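A winter visit to Tranerano Golf Club
Jan 5, 2019

What a day! Nuria Aguirre had been on at me for two seasons to see Tranerano, and I finally drove over for their open day with my clubs in the boot and no great hopes of the weather. It stayed dry, the greens were quicker than mine at home in July, and I came away wishing I lived nearer.

We went off in fours. Mine had Réjean Bouchard, who plays off 4 and was very patient with the rest of us, and Visitación Escobar, who has been a member for 55 years and still walks every hole. She told us which bunkers had moved since she joined (nearly all of them, including both on the ninth).

The twelfth is the one I keep going back to. It's only 308 yards, slightly uphill, with a ditch running across 90 yards short of the green, and everybody thinks they can carry it. I hit a five iron, then a wedge, and made my only birdie!

Lunch was lentil soup and a huge slab of almond cake in the old clubhouse, where Rodrigo Ortuño showed us the honours boards and a case of hickory clubs. He let me waggle one. Lovely thing, very whippy.

They're holding another open day in February and I've already put my name down.

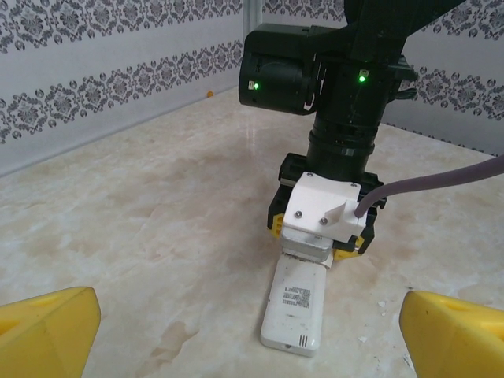 Nuria wants to play off the back tees next time, which will make that ditch a good deal harder for me, but I'm game.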